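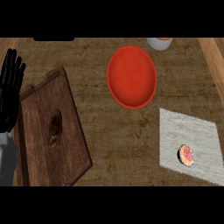
Tustton tray making is a woodworking craft from the river town of Tustton, where families have shaped serving trays for longer than the parish books can tell us. The trade grew up alongside the Buslow ferry, whose passengers liked their tea carried out to them on deck (and, by all accounts, liked it hot).

A traditional Tustton tray is cut from a single board, left to dry through the winter and given its raised border in April, when the workshops can finally open their doors again. Makers on the Tang side of the river prefer a border joined on separately, and the two camps have argued about it quite happily ever since.

At its height the trade kept 400 people in work, spread over 6 yards. The historian Aroha Harawira traced many of their names in her book Flornora, which takes its title from the last ferry to serve tea on board. The largest yard later became a museum, and its collection now holds 542 trays, most of them given by local families.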